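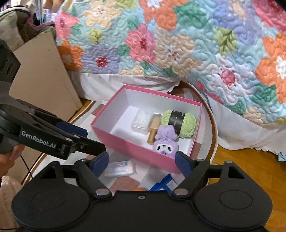

14 shares
6 comments

The first thing she does, before the kettle has even gone on, is put a hank of wool in my hands and tell me to smell it. It smells of hay and something a bit like soap. "That one's from a flock you can see from the bus," she says. "Isn't that brilliant? You could wave at your own jumper."

We are in the back room of Drimer, the dye workshop she has run for eleven years in what used to be a bicycle repair shop. The front is given over to shelves and a long counter. The back is where the pots are, and the sinks, and a window that steams up so badly in winter that she has taken to writing her orders on it with a finger. She asked me not to use her name. "Put the workshop in, put the sheep in. People round here know who I am, and the rest of them only need to know about the colours."

So, the colours. She works only with plants, most of them grown or gathered within a short drive. Weld for yellow, madder for red, woad for blue, and a long list of odds and ends that come and go with the seasons: onion skins, walnut husks, bracken, the tops of carrots. In October it is nearly all walnut, and her fingertips are the brown of strong tea.

"I used to wear gloves," she says. "Then I'd take one off to answer the phone and that was that. My mother thinks I've taken up smoking."

She came to it sideways. She had been working in the accounts office of a carpet firm, and when the firm closed its dye house she went along to the clearance with a friend who wanted a filing cabinet. She came home with two steel pots, a set of scales and a shade book with 165 little tufts of wool glued to its pages. The shade book is still here, wrapped in a pillowcase. She gets it out for me and turns the pages by their corners.

"I sat up half the night with it. Every one of these had a recipe written next to it, in pencil, and they were all chemical recipes, nothing I could use. But I thought, well, somebody sat down and decided this green and that green were different enough to need their own number. I wanted to be able to do that. I wanted to know that much about green!"

Green, as she explains at some length and with a lot of arm-waving, is the difficult one. There are green leaves everywhere you look and hardly any of them will give you a green dye. Boil them and you get beige, or a sort of tired khaki. For a proper green you have to dye the wool yellow first and then put blue over the top, and each bath has its own moods.

"People come on the courses and they bring me a great bag of nettles, and they're so excited, and I have to say, lovely, we'll get a grey out of those. And then they see the grey and it's gorgeous, and they forget they ever wanted green. But the ones who do still want it, I'll stay till eight o'clock with them. Those are my people."

The first pale green she was truly happy with took her four years. She describes lifting it out of the woad vat as if it were last week. Wool comes out of woad yellowish and turns as the air gets to it, so there are a few seconds when you have no idea what you have made. "You stand there holding your breath. I've seen grown adults squeal. I squeal! I've done it hundreds of times and I still squeal."

That green is now sold as Arruda, after a street she stayed on once, and it is the shade she gets asked for most. It has never been quite the same twice. Some knitters mind this a great deal, and she has learned to ask what a person is making before she lets them leave with only part of what they need. "If it's a hat, take one ball and off you go. If it's a cardigan, please, please buy the lot now. I can't make you another sleeve in March."

The water has a lot to do with it. Hers is hard, straight off the chalk, which she says is a gift for weld and a nuisance for nearly everything else. She keeps rain in barrels in the yard for the madder, which goes brick red in the tap water and a softer coral in the rain. She once drove home from a holiday with the boot full of bottles from a stream, to see what it would do. "It did nothing! It was exactly the same as the rain. I was so cross, and I'd do it again tomorrow."

We stop to look at the pots. A walnut bath has been going since early morning, and she lifts the lid so that I can see the skeins turning over in the dark. It holds enough for one small batch, and then it has to be strained and started again. In a good year she dyes 800 skeins. Her best year was 1,000, and she says she wouldn't want another like it, because she stopped having time to try things out.

Trying things out is plainly where her heart is. There is a shelf at the back for what she calls the maybes, and she takes down one after another. A pinkish fawn from avocado stones. A gold from dahlia heads that a neighbour was about to put on the compost. A very odd silvery lilac from berries, which faded to nothing within a month on the windowsill, so that all she has left of it is a label. "It was the most beautiful thing I've ever made and it lasted four weeks. I tell everyone about it. It's like having met somebody famous."

She tests everything on that windowsill. Half of each sample goes in the light, the other half under card, and if there's a big difference by the end of the summer, the colour doesn't go on sale. She is strict about this and a little scornful of dyers who aren't. "Someone's going to spend their whole winter knitting that. You can't have it going beige on them at Easter."

The wool itself comes from several farms, spun at Graltedix, a small mill that will take on lots too little for anybody else. She talks about the mill with real tenderness. When she started, she sent them a single fleece and expected a polite no. They spun it, and then rang up to ask how the dyeing had gone. She has used them ever since, and twice a year she goes over and spends the day on the sorting table, pulling out the bits of thistle.

What about the courses? They run from spring until the clocks change, with six people at a time round the sinks. Her oldest pupil so far was eighty-one. Her youngest was 63 years behind, a student who had dyed a whole duvet cover in a hall kitchen with red cabbage and wanted to know why it had gone blue. "And that's such a good question! It's the washing powder. We spent the entire lunch hour on cabbage. I don't think anybody ate."

Before I go she wants me to see the garden, which is a strip behind the yard with woad along one side and madder in raised beds on the other. The madder has to stay in the ground for three years before the roots are any use. There is a bed she is digging this autumn and one she won't touch until I have, in her words, forgotten all about her. She pulls up a bit of root and snaps it to show me the orange in the middle.

"Plant some," she says, and starts looking for a bag. "Honest to goodness, plant some. It looks like goosegrass, it scratches your arms to bits, and you have to wait years. You'll love it."

I have it in a pot by the back door. It has put out one new leaf.

Drimer is open most mornings until the end of October. Places on the spring courses can be booked at the counter.

14 shares
6 comments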